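*Jalteo home › Laying-out and folding › Flatwood covered top*

# Flatwood covered folding top

Right, this is the one people ring up about, so I've given it a proper page at last. The Flatwood is a padded, cloth-covered top for sorting and folding washing on. It sits over whatever you already have (an old desk, a chest freezer, a worktop that's too slippery) and gives you a soft grey surface with a bit of grip to it. I've had one at home since we started making them and I'd be lost without it!

I came to folding boards through football, of all things. Both of my children play, their cousin plays, and for a whole season I was the person who took the team bag home. Sports kit is miserable stuff to fold on a bare table. It's slippery, it's got panels and piping going in every direction, and the moment you let go of one end the whole lot slides off towards the floor. On cloth it stays where you drop it, even in a heap, and you can go off and answer the door.

Most of what I fold looks like this when it reaches me, a red and white bundle with striped trim poking out and no obvious top or bottom:

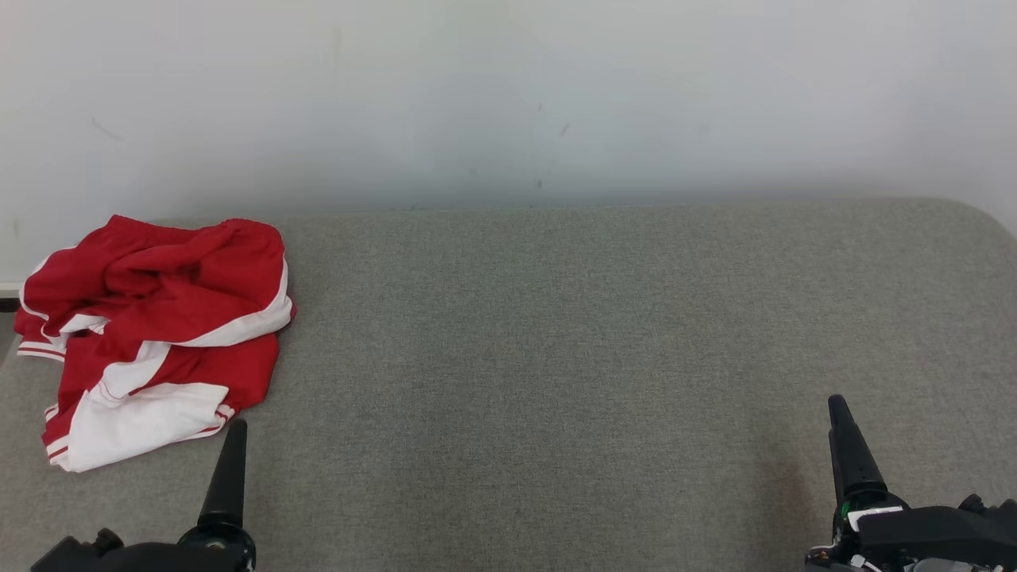 ## What you get

- One padded top, covered in grey fabric, ready to use
- Grip strips for the underside (peel and stick, and do wipe the table first)
- 2 side clips, handy if your table wobbles
- A spare cover, if you add it at the checkout

The order code is 3845 for the top by itself, or 837 for the spare cover. If you ring instead of ordering online you'll most likely get Giorgia Palumbo, who knows the sizes far better than I do.

## The covering

We tried all sorts before settling on this one. The first was a lovely deep blue that shed fluff on anything pale, and Annunziata Dal Bello (she does our sewing) threatened to walk out if I ordered another roll. The grey is a flat weave with a thin layer of padding under it. White panels show up nicely against it, and so do dark socks, which used to vanish completely on my old black table.

The cover zips off along the back. Cool wash, dry it flat, put it back on while it's still the tiniest bit damp and it pulls smooth as it dries. Please don't tumble it. Settimio Russo did, and his now fits a tea tray.

## How I use mine

I keep it pushed up against the wall so things can't go over the back. Everything gets tipped out to the left, I fold in the middle, and the finished pile goes on the right until somebody takes it upstairs (it's usually me). I like to leave plenty of bare cloth in the middle, otherwise you end up folding on top of the things you haven't folded yet, and then you're just moving washing about.

With shorts, go for the waistband first. An elasticated one is the easiest part to find by feel, all those tight little ridges, and once you've got hold of it the rest of the garment more or less sorts itself out underneath.

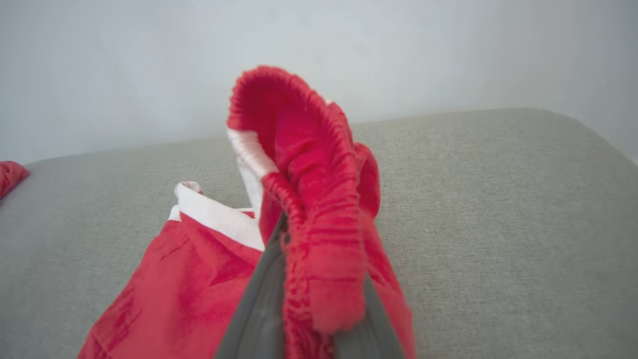

After that I give them one good shake, lay them down with the waistband away from me, smooth the legs and fold one over the other. Then up in half from the bottom. If the elastic has twisted on itself, run your thumbs round the inside before you lay them down, or you'll have a lump in the middle of the pile and it'll topple by teatime.

Shirts I do face down with the sleeves brought in first. Anything with a shiny stripe I fold so that the stripe is on the inside, as I've had a couple stick together in a warm cupboard.

## Will it fit my table?

Probably! There are 3 sizes, small, middling and long, and the small one is perfectly happy on a desk. It can hang over the front edge by a hand's width without tipping, but no further than that, please. If you're between sizes I'd go down instead of up. Tadhg Horgan went up and now has to walk sideways past his boiler.

It isn't an ironing surface. The padding won't stand the heat, and I've had to say so to enough people that it's now printed on the label as well. If you want something to iron on, have a look at the Trilitz board, which is on its own page.

## Ordering and posting

Tops are made up as the orders come in, so allow us a little while, and a little while longer for the long one. They go out flat in a big cardboard sleeve. Spare covers fit in an ordinary parcel and go out much sooner. The workshop is shut on Wed 25 December, but you can still order through the site and Clementina Torres will pick it up when we're back.

If yours turns up with a crooked seam or a zip that catches, send it back and we'll put it right at our cost.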